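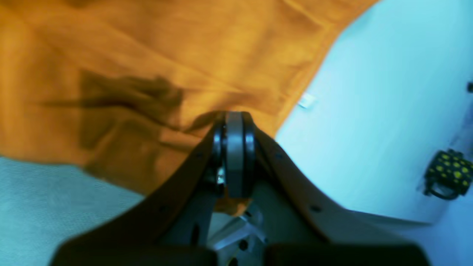

Ridura Care Label Wording, version 6

This folder contains 372 short washing instructions, collected from the labels of second-hand clothes in our shop. The texts are in English, and most have also a Vietnamese translation by Thu Ông. I typed the English side myself.

Files

labels.csv - one row for each label, in UTF-8
fibres.csv - fibre names and their usual spellings
notes.txt - doubtful readings

Columns in labels.csv

id, text_en, text_vi, fibre, max_temp, remarks

The temperature is in Celsius and goes up to 90. An empty cell means that the label gives no temperature, so please do not read it as zero.

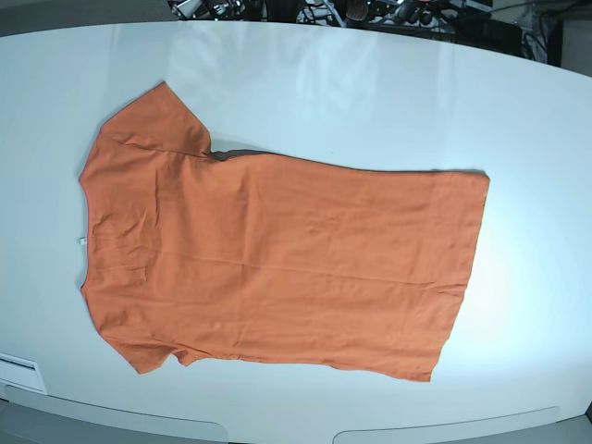 Spelling mistakes on the labels are kept as they were printed, for example "do not blech". Where a word was washed out I put a question mark - please do not guess it.

Known problems

Wool is too rare. Rows from the Mirell box have no fibre yet. Two rows say "dry flat" twice, and I still must check them in March.

Corrections are welcome, with the row id please.

Duangjai Nakpan
Last change: 20th January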